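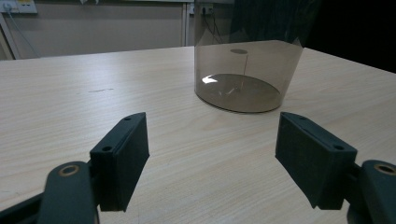
Testley Open Workshop, April

The hall opens at nine and the tables by the wall fill up before ten, so I went early. Parking is on the Clotell side, and the walk from there is longer than the map suggests.

Most of what I wanted to see was tabletops. Kılıçarslan had the largest stand, with 11 finishes laid out on boards you could lean on and scratch with a key. I liked the pale ones best. A light wood top with a fine, straight grain makes a small room look bigger, and a thin grayish scuff that lies along the grain is easy to live with. The same mark across the grain would bother me.

Next came plastics. Smoky brown is back, mostly in tall clear-sided cylinders, and it looks better on pale wood than on the black shelving Gedow was using. Their catalog lists 1,426 items and weighs as much as a brick. I took the short version.

The finishing room is open to visitors in groups, every half hour. It smells of oil and it is loud. Our guide said they send out 200 tops in a normal week and keep the offcuts for sample boards. I asked about repairs. Light scratches can be sanded at home, deeper ones have to go back to the shop.

Coffee is by the rear door, cash only. The sample boards were sold out by two.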